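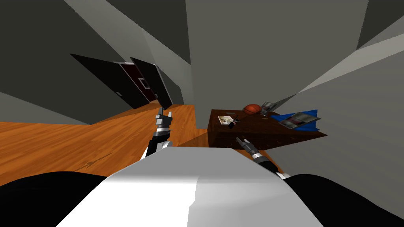
Rental house walk-through, 3731 Navaratnam Road
Done 2018-08-09, between tenants

I do this same list every time the house turns over, and I've started typing up my comments because I can never read my own writing a year later. OK means OK. FIX means I'm buying something on the way home, and WATCH means I'm going to worry about it.

Smoke alarms, all floors: OK
Pushed every button, and yes, they all screamed at me. The one at the top of the stairs is a Flandico and it's so much louder than the others that I nearly came off the stepladder. New batteries all round anyway!

Carbon monoxide alarm: FIX
Dated on the back, and the date has passed. I did not know these things expired until last year. Go look at yours.

Stair rail: OK
Gave it a good hard yank at both ends (lean your whole weight on it, don't just pat it). I tightened the bottom bracket back in May and it's still snug.

Outlets and cover plates: FIX
One cracked plate in the hallway. It's a 47 cent part and I've walked by it on two inspections now, shame on me. The plug-in tester showed good ground everywhere I tried it. The bathroom GFCI tripped and reset like it should.

Walls and paint: OK
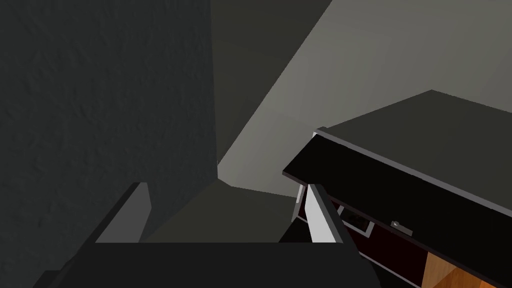
Dark wall on the left, lighter gray beyond.

I look for bubbling, stains, and soft spots, mostly low down and around windows. Shine a flashlight sideways along the wall and every bump jumps out at you. I also wrote down the paint names this time, finally.

Water heater: WATCH
It's a Drarnis, older than I'd like. No drips at the relief valve, and the discharge pipe points at the floor where it belongs. There's a bit of crust on the cold side fitting that I wiped off so I can see if it comes back. Somebody had turned the dial way up and I put it back to 120.

Tall furniture and tip-over straps: FIX
This is the one I get preachy about. Anything a kid could climb gets strapped to a stud, and I mean a stud, not those little plastic anchors that come in the bag.
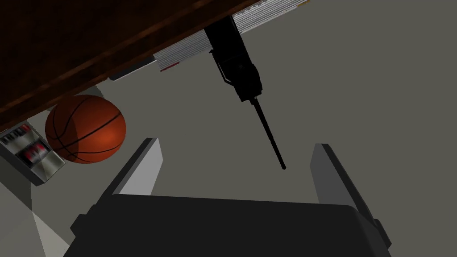 I pull each piece toward me from the top, gently, with one foot against the base. If it starts to come, it fails. One strap had been unscrewed and left dangling behind a dresser, probably to clean back there, so that goes back on before anybody moves in.

Windows and locks: OK
All of them open, all of them stay up by themselves. The back bedroom one sticks, so I rubbed some candle wax in the track.

Peltance Home Notes
Issue 47, page 3
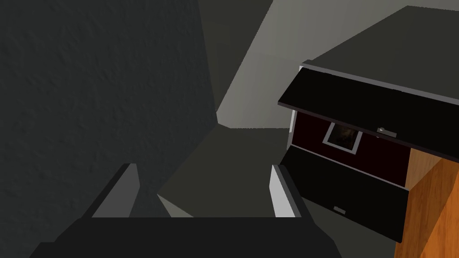
Floors and trip hazards: WATCHWalked the whole place in socks, and it's the best way I know to find a raised nail. The strip at the kitchen doorway is lifting a hair at one end. I pressed it down and it popped right back up, so it probably needs a longer screw.

Fire extinguisher: OK
Needle in the green, pin in place, hung by the kitchen door where you can grab it on the way out.

Dryer vent: FIX
The flap outside was stuck half open with lint. I cleaned out what I could reach and I'll bring the long brush on Saturday.

300 shares | 3 comments

Related
Peltance spring gutter checklist
What I keep in the turnover toolbox
Bathroom fans: cleaning and testing
Deck boards and railings, a comment sheet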